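Trorasa Shared Workshop Forum
Automation Bench > Build Logs
Topic: Sorting a number puzzle into labeled bowls – gripper build, Bench 3

Posted by Rokeya Thambiah

Members who have followed the earlier thread on the Gunawardena arm mount will be aware that the bench has been assigned to the sorting project through November. The present thread will serve as the build log. Members are requested to keep comments on the mount in the original thread.

The task is as follows. A children's number puzzle is placed at the back of the table. The arm removes the pieces and places each one in the bowl for its category: numerals in one, fish pegs in another, and everything else in the last. The bowls carry handwritten labels in Chinese, on the rim and again inside on the floor, and the software is required to read those labels before it selects a destination. The bowls may then be rearranged between runs without any change to the code.

The control program is our own and is named Galtonier. The gripper linkage was cut in this workshop and is now in its second revision. Closing force is limited in software, and the arm returns to its rest position if no piece is detected between the fingers after closing.

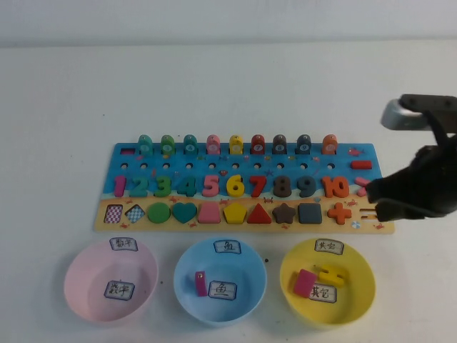
Diseck asked whether the label reading had been tested apart from the arm, and stated a preference for colored bowls alone as the sorting key. In that member's view, handwriting recognition introduces a source of error that a shared workshop project does not need, and three bowls of different colors already provide a sufficient signal.

Posted by Rokeya Thambiah

The suggestion is noted. Label reading was tested separately on 60 still pictures before the arm was powered, and the results were judged acceptable. Color was considered and set aside. The purpose of the project is to sort by written instruction, and a member should be able to move a label to a different bowl and have the arm comply.

Posted by benchfour

I would support Diseck on this point. I have no objection to the labels as such, but the log should distinguish between errors of reading and errors of grasping. At present a piece in the wrong bowl could be the result of either, and a reader of this thread would be unable to tell which.

Posted by Rokeya Thambiah

That is a fair request. Beginning with the next session, Galtonier will write two entries for each piece: the category assigned, and the bowl selected. A third entry will record whether the fingers closed on anything. The revised log format has been placed in the project folder, and comments on it are welcome. 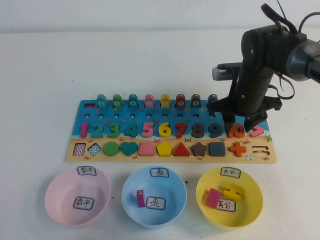
Finger clearance remains the principal mechanical concern. The first revision of the linkage opened too wide for closely spaced pieces and disturbed those on either side. The second revision is narrower and the tips have been filed down. The numeral row is the hardest part of the board in this respect, and an approach such as the one over the orange zero, with a finger to each side of the piece, leaves very little margin for error in position. The present calibration is repeated at the start of every session and takes nearly 3 minutes.

Posted by lowgear

May I ask why the fingers are rigid? A compliant tip would forgive a small error in position. On my own machine I used a soft printed pad and the number of dropped parts fell considerably.

Posted by Rokeya Thambiah

Soft pads were fitted to the first revision. They gripped well but added thickness, and the fingers would no longer enter the gaps between numerals. If a thinner material can be found, the matter will be reopened.

Posted by Diseck

I remain of the opinion that the reading stage should be optional. A member who wishes to test only the mechanical side should not have to wait for the label check. A switch in the settings file would satisfy me.

Posted by Rokeya Thambiah

A switch will be added. It will be off by default, and the log will state clearly when it has been used – results obtained without label reading are not to be combined with the others.

The second camera is now in service at the wrist. It is intended for the last part of each movement, when the fixed view may be blocked by the arm itself. Motion blur is a known limitation. In the wrist view the yellow piece in the yellow bowl is difficult to make out against the plastic, and Galtonier will therefore take its readings from that camera only after the arm has come to rest. 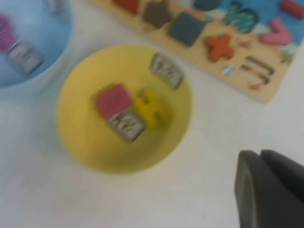
Posted by benchfour

How long does the arm wait at rest before a reading is taken?

Posted by Rokeya Thambiah

The pause is set at 176 milliseconds. A pause of 115 was tried first and proved too short for the mount to settle.

Posted by lowgear

I would have stiffened the mount before lengthening the pause, but I accept that this belongs in the other thread. I have a length of aluminum angle that may be of use and will leave it on the shelf under Bench 3.

Posted by Rokeya Thambiah

Thank you. It will be measured against the Gunawardena drawing, and the outcome will be posted in the mount thread.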